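Flarnport Opens Shared Workroom in Former Ostrowski Building

FLARNPORT, 5 Sep 2023 – Sererance, the nonprofit that runs low-cost work space for small firms and independent makers, has opened a shared workroom on the ground floor of the former Ostrowski building in Flarnport. The room has 26 work places and is open to members six days a week.

Work on the building began in January. The ground floor had been used for storage and had little power and poor light. Sererance kept the outer walls and the loading door and replaced almost everything else people will see when they walk in. The floor was leveled and sealed, the wiring is new, and the ceiling is now lined with white corrugated panels.

The workroom covers 4000 square feet. Another 3000 square feet at the back of the building will be fitted out as a second phase, with closed rooms for members who need quiet or need to lock up work in progress. No opening date has been set for that part.

"Most of the people who wrote to us wanted the same few things," said Leen Masri, director of Sererance. "A table that does not wobble, a lamp they can move, an outlet within reach, and a place to put a box down. We spent the money on those and left the rest simple."

The tables are white and low enough to be used either standing over small work or sitting on a short stool. They can be pushed together into a longer bench. Members may leave one box each on the tables overnight. Larger items go on the shelving by the loading door, where each shelf is labeled with a member number.

Lighting was the subject of the most comments during planning. Several future members do fine assembly, repair and sample work, and they asked for desk lamps in addition to the ceiling lights. Small lamps with an arched neck can be signed out at the front desk. Members may also bring their own, provided the plug and cord pass a quick check by staff.

The white finish overhead was chosen by Hollis Mercado, who managed the building work. The original ceiling was dark and made the room feel lower than it is.

"We looked at taking it back to the bare structure," Mercado said. "It would have cost more and we would have needed more lamps. The panels went up fast, they wipe clean, and if one gets damaged we can take it down without touching the next one."

The contractor for the ceiling and interior carpentry was Skivov, a local firm. Skivov also built the front desk and the shelving.

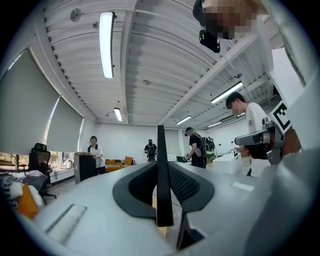 White tables and a desk lamp under the new panel ceiling at the Sererance workroom, Flarnport.

Membership is by the month, with no long contract. The fee covers a work place, power, heat, wireless internet and use of the shared sinks. Day passes are sold at the front desk when places are free. Students enrolled in a trade or technical program pay half the monthly fee on presentation of a current card.

The room is meant for light work. Spray painting, welding and open flame are not allowed. Soldering is permitted at the tables nearest the exhaust fans, and members who plan to solder should say so when they sign up so that they can be given a suitable place. Food should be kept in the kitchen corner. Covered drinks are fine at the tables.

New members take a short safety walk-through before their first session. It covers the exits, the first aid cabinet, the main power switch and how to clear a table at the end of the day. Walk-throughs are held every morning at opening and do not need to be booked.

Deliveries can be received at the loading door during staffed hours. Packages must carry the member number as well as the name. Sererance does not accept pallets at this time.

The building entrance is on the side street, next to the loading door. There is a ramp from the sidewalk and an accessible restroom on the same level as the workroom. Bicycles can be left in the covered rack.

About Sererance
Sererance is a nonprofit organization that sets up and runs shared work space in unused commercial buildings. It is funded by member fees and private gifts.

Press contact
Leen Masri, Director, Sererance, Flarnport
Visits for press can be arranged through the front desk.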